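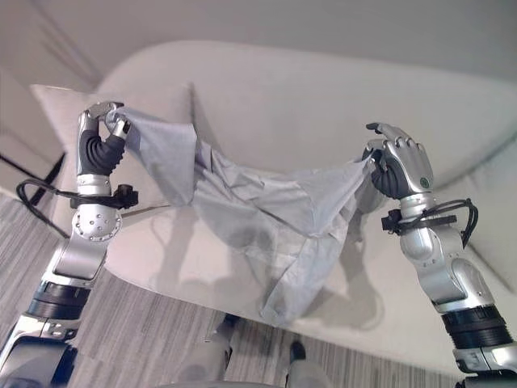 Cloth held by both hands above the table, head camera view.

Home Docs Datasets Tools Changelog Contact

brotbridge-cloth: README and data card
Posted in October by the Brotbridge tooling team

brotbridge-cloth is the perception and planning stack for two-handed cloth handling, together with the recordings it was tuned on. It takes head camera images and joint states as input and returns a pair of grasp points and a time-synced trajectory for both arms. Low-level control is not included. We run it on top of Aliyu, and the adapter in adapters/aliyu is the only one with tests.

## Contents

- perception/ – cloth mask, corner proposals, fold-edge detector
- planning/ – grasp pair selection, dual-arm trajectory generation
- tools/ – replay, label editor, clock check
- data/ – 400 episodes, split by site

Episodes come from 2 sites, Prekville and Ditositz. The sites use different tables and different lighting, so do not mix them when reporting numbers. The default split trains on Prekville and holds out Ditositz.

## Episode format

Each episode is one directory with a video file, a joint log and a labels file. Labels are per keyframe: cloth outline, visible corners, and a grasp state for each hand (open, closing, holding, slipped). A corner hidden inside a fist is labeled "held" and has no image position. Earlier releases guessed a position for held corners, and models trained on those labels put the corner on the thumb.

The table edge is labeled as a curve. A straight-line fit fails on rounded tables, and the planner needs the edge to decide whether a hanging tail of fabric has cleared the surface.

## Known problems

- Shadows. Arm and cloth shadows on a pale tabletop are the main source of false mask area. Setting mask.shadow_reject to true removes most of it but also eats thin folds on light fabric.
- Self-occlusion. When a flap hangs in front of the rest of the cloth, the fold-edge detector often reports its side as the outer border. Check with tools/replay --edges.
- Slack estimate. The upper edge between the hands is modeled as a single sag. Crumpled cloth breaks this, and the planner then asks for more spread than the fabric has. Keep planner.max_spread at the value in the config until the cloth has been seen flat at least once.
- Clock drift. Some 44 episodes from Ditositz have joint logs that lag the video. They are listed in data/drift.txt and skipped by the loader unless you pass --keep-drift.

## Running

Install with pip from the repo root, then run tools/check_clock before anything else. Replay needs no robot. Live mode expects the Aliyu bridge to be up and will exit if either hand stops reporting for 48 ms.

The nightly regression job replays the Ditositz split. Results are written to reports/ and the full set is rebuilt every Monday. If you change the corner proposals, attach the report to the merge request – the summary line alone hides per-hand errors.

## License

Code and recordings have separate terms, see LICENSE and LICENSE-DATA.

Related
Aliyu bridge: setup notes
Label editor keyboard shortcuts
Ditositz camera calibration files
Changes to grasp state labels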